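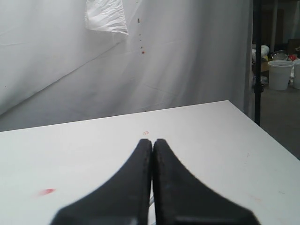

Gripper command lags behind the operator's hand during remote teaching on the Pollarier arm. Opened by Uldis Paju, Nov 11, 2025, severity medium. The task is to pick up a power strip from the table and hold it upright, shown by remote control with the Clalaleck hand controller. On some takes the fingers start to close late, and the recorded grip value does not match what the wrist camera shows. For a zero reference I closed the fingers over the bare part of the white table, tips nearly touching with a thin gap left between them, and read the position. The value logged was 3 counts above zero. That is within tolerance, so I don't think this is a calibration fault.

Setup
Arm controller: Pollarier, stock firmware
Recorder: Rakena, default profile
Link: wired, through the lab switch
Takes recorded: 75
Takes with late close: 14

Steps tried
1. Restarted the recorder. No change.
2. Swapped the network cable between controller and switch. No change.
3. Taught the same pick by hand, arm in free-drive, gripper on the side button. No late close on any take. This points to the remote path.
4. Went back to remote and checked the start pose.

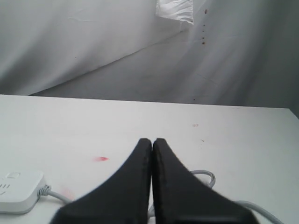

Wrist view, fingers closed. Strip at lower left, cable on both sides of the gripper.

The cable was a second suspect. If a loop touches a finger, the force limit can hold the close command until the reading settles. I went through the force log for the 14 bad takes and found no contact before the close in any of them. Ruled out, but please keep the cable clear of the approach anyway.

5. Compared timestamps. The hand controller stamps on send, the recorder stamps on receipt. In the bad takes the trigger messages sit in a queue behind the pose messages and come out in a bunch.
6. Set the Tokia bridge to send trigger and pose on separate channels. Queue limit lowered to 2.

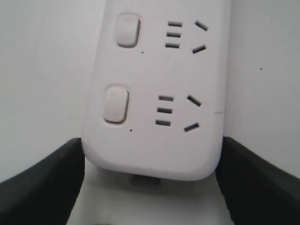
Wrist view, strip between the fingers, switch buttons toward the camera.

Result: repeated the pick by remote with the new bridge settings. Trigger and grip value line up in the log, no bunching.

Open items
The 14 bad takes are still in the training folder. They need to be moved out before the next run, or the policy will learn the late close.
The bridge settings are lost on reboot. Needs a startup file.
The recorder gives no warning when the queue fills. Separate ticket to follow.

Status: workaround in place, ticket stays open until the startup file is in.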